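4.2 Line and lettering in the Sallbridge prints

The Plonholm portfolio is a joy to work with. Of the 261 sheets we examined, roughly 200 carry some lettering inside the image, and the letters are drawn with the same care as the figures. 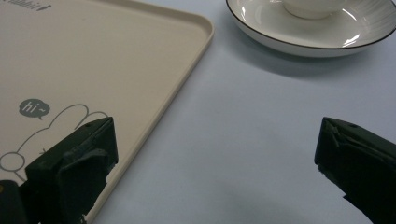
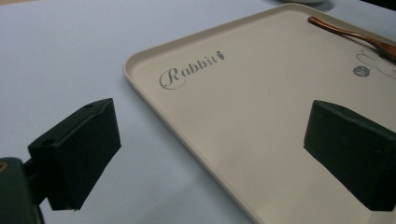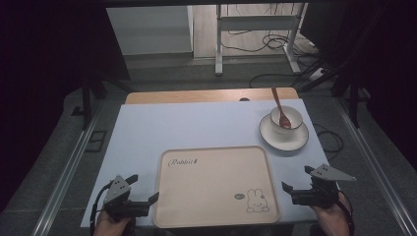

Figure 3. Outline drawing and lettering on a cream or beige tray.

What struck us first was how early the words enter the design. In the Egilsson proofs, pulled in January, the titles are already cut into the block while the faces are still blank ovals. Later states fill in eyes and mouths, but the letters hardly move. We had expected the reverse!

The street vendors are the finest group. Their cries curl out of their mouths and run along the rooftops, and in 30 sheets the cry takes up more of the block than the vendor does. One fish seller is almost squeezed out of her own print - a wonderful piece of crowding that the cheaper Flivlow reprint spoils by trimming the left margin.

The reprint, issued in an edition of 1,000, also swaps the hand-cut capitals for type. Section 4.3 compares the two versions sheet by sheet, starting with the harbor scenes.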